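Finished the finger pad comparison for our hand-held grippers this month, so writing up the notes before I forget which spreadsheet is which. Bit of a long one. 1/

Background for anyone new: we collect demonstrations by carrying a gripper with a camera on it, then train an arm on what the camera saw. We've been running one body from Hever for most of the year and wanted to know if the pads were costing us grasps. 2/ 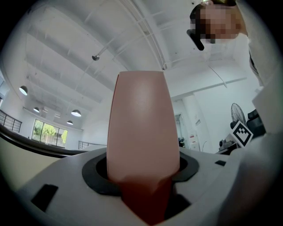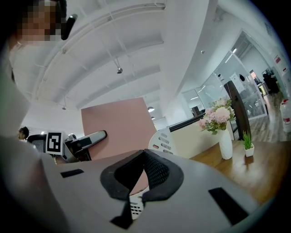
Gripper camera views, both taken in the same building. Black foam pads in the second one.

Three sets of pads went through the test. The stock Hever foam, a firmer foam from Stodum, and a moulded silicone pair that Chie Kaneko poured for us in December. Same body, same camera, same lens for all of them. 3/

The task was dull on purpose. Pick up an object from the bench, carry it to a tray, put it down the right way up. We used mugs, a tape roll, a paperback, a bag of rice and a few plastic bottles. 4/

Total was 1,849 attempts once we threw out the ones where tracking dropped. We'd planned on 4,000 and ran out of month. I'd still like the rest of them, mostly for the bottles, where the numbers are thin. 5/

Stock foam did better than I expected. It gives a lot, so you can come in at a poor angle and it still closes on the thing. The paperback was its weak spot. The cover slides on the foam and the book rotates in the grip. 6/

Firmer foam fixed the book and made the mugs worse. Handles are fine, but if you grab a mug by the body it wants to pop upwards out of the V. Delali Dankwa got better at it with practice. I didn't. 7/

Silicone had the fewest drops overall. It also picks up lint and dust like you wouldn't believe, and after 200 grasps the grip was noticeably down until we wiped the pads with isopropyl. That goes on the checklist if we adopt them. 8/

Cameras next. The wide lens sees a lot of room, which the tracking likes. It also sees ceiling, lamps, windows and whoever is holding the thing. Near the big windows the auto exposure hunts every time you turn around, and you can find those spots in the data without watching the video. 9/

Locking exposure helped with that. The catch is you have to pick a value that works facing the glass and facing the back wall, and there isn't a great one. We settled slightly dark. Shadows get noisy but the marker edges stay clean, and I'd take that trade again. 10/

We also borrowed a narrower Manurung lens for a couple of afternoons. Nicer detail at the fingertips, much worse tracking in the plain parts of the room. We lost position 114 times in a session where the wide lens would lose it a handful of times. It went back. 11/

Fiducial markers: print them matte. We had a glossy batch and they washed out under the ceiling lamps at certain angles. Stick them on something rigid as well. Plain card curls after a while and the pose estimate wanders with it. 12/

Controller side is short. Ternholm's box reads the finger width and timestamps it, and the newer firmware has cut the lag between width and video to where I can't see it on a plot. The older one was bad enough that the fingers closed after the object had already started moving. 13/

If you have recordings from the old firmware, check the offset before training on them. We had to shift a whole set by hand and it used up most of a morning. Delali has a script for it now and is happy to share. 14/

For now we're staying on the stock foam for general collection and using silicone for books and boxes. Swapping pads is four screws. I'd like a clip, and Chie has a sketch of one. 15/

Still on my list: the rest of the bottle grasps, a softer silicone mix, and the same tests with the pads mounted on the arm instead of in someone's hand. I suspect the ranking changes there, as a person corrects for a bad pad without noticing. 16/

Happy to send the pad drawings if you're on the same Hever body. The older one has different screw spacing, so check yours first. 17/17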